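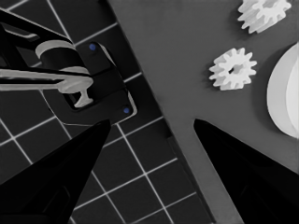
Piltari Student Reports, Issue 61, p. 2

Setup and Upkeep of a Simulated Gear Cell
Aoi Chiba and Daithí Sheehan
Last updated: January
Reading time: 2 min
Print this page | E-mail this page

1. Scope

The report covers the configuration and maintenance of the gear cell in the Seixas simulator. Planner design is in the Culero group's report and is not repeated.

2. Initial setup

The cell has black arms with two-finger grippers, a gray table, and a set of white gears. The base frame of each arm was entered by hand from the layout sheet. The first load put one arm slightly below the table plane, and the solver pushed it out at every reset. The offset was corrected in the layout file, not in the arm model, so that the model could stay shared with the other cells.

Gear collision meshes were generated with Dula. The default setting wraps each gear in a single convex hull, which fills the spaces between the teeth. We replaced the hulls with decomposed meshes. Load time went up. Contact between teeth could then be computed. 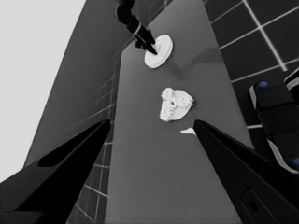
3. Routine checks

The reset script was run 864 times over the term. Before each batch we did the following:

- open both fingers fully and read back the joint values
- compare gear poses after settling with the stored poses
- look for overlapping bodies in the contact log
- render one view from each wrist camera

Most faults appeared in the second check. Parts that start in contact can store enough penetration error to jump at the first step. Raising the start height slightly and allowing a longer settling period removed most of these cases. The remaining ones were traced to a friction value that had been entered twice, with the later entry overriding the earlier.

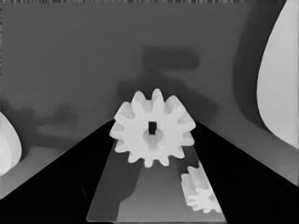

Fig. 2. Grayscale view of the large gear standing upright, with a smaller gear at lower right.

4. Repair of the finger model

The fingers stopped closing symmetrically after a model update. Sheehan found that the mimic joint had lost its multiplier during export. It was restored by hand, and the export script now stops if the field is missing.

5. Open items

Camera clipping distances are still set per arm and should move to the shared file. The settling period has not been tuned for the small gears.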